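Can a robot swap the memory in a desktop yet?

Posted in April, filed under bench work, automation

I get asked about dishwashers and laundry more than anything else on this site. My usual reply is that I don't know much about laundry. What I do know is computer repair, and it makes a decent test for the general question, since a desktop tower is a box of small chores with known dimensions. Every slot follows a standard. Nothing in it is alive, wrinkled or greasy, if the owner was reasonable. If a machine can't work in there, I would not expect it to load a dishwasher full of odd mugs.

The shop I work for, Trulden, refurbishes office desktops in batches. Most of the labor is the same short list on every unit: open the case, blow out the dust, pull the memory, fit the new memory, check the cooler, close, boot, label. Last winter Gerardo Rizzi, who runs the bench, agreed to let us try one arm on one step. We picked memory.

For comparison, I went through our own tickets first. The batch records cover 1,151 memory swaps done by hand. A person at our bench takes 15 seconds to seat a module once the case is open and the cables are out of the way. Reseats are rare and usually come down to a latch that was not fully back.

We ran the arm on 67 machines. I'll split the job into its parts, as the results differ a lot between them.

Finding the slot. Mostly fine. The slots are long, straight and a different color from the board on many models. The software had more trouble with depth than with position, and glossy parts near the processor threw it off more than once. Dim corners under the drive cage were bad until Zulmira Serrano moved the bench light to the open side of the case.

Reaching the slot. Here we lost the most time. A human hand comes in at whatever angle is free and the fingers do the rest. A parallel gripper has a wide body behind its fingertips, and that body has to go somewhere. In a small case, somewhere is the power supply or the cooler shroud. The planner knew about the case wall. It did not know about cables, which are different in every unit, even among units of the same model, depending on who last closed the lid.

Moving the cables. Not attempted. We tied them back by hand before each run. I consider this the real finding of the whole exercise. A loose wire bundle is the closest thing inside a computer to a shirt, and the arm has no more idea what to do with one than with the other. Kacper Ostrowski tried a hook attachment for an afternoon and pulled a fan plug off its header. We stopped there.

Opening the latches. Works, slowly. The fingertip needs to push down and outward at the same time, and we had to make a new tip for it. The third version was good enough.

Seating the module. Force control does the work here. The arm slides the module along the slot until the notch lines up, then presses. When it is square it seats cleanly. When it is tilted by a little, the pressing force climbs early and the program backs off, and that is the correct behavior. It retries up to 3 times and then calls a person. I had expected damaged slots and we had none, but the press limit was set very low and some modules needed a thumb afterward.

So, as of now, the arm can do the middle of the job if a person does the beginning and checks the end. The person could have swapped the memory in that time and been on to the next unit. For a line building new machines, with every cable routed the same way, the sums would look different.

Open items on my list:

Thinner fingers. The present linkage is wider than I want near the cooler.
A better estimate of where the cables are before the arm goes in, even a crude one.
A wrist camera with a faster shutter. Motion blur near the slots costs us a pause on every approach.

Gerardo has given us the corner bench until summer. I'll write up the finger change when it has enough runs behind it.
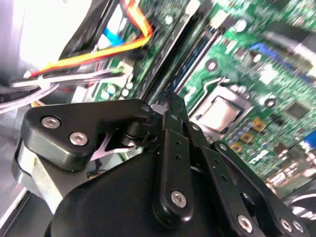 Gripper inside an open desktop, with the linkage tips pointing toward the memory area.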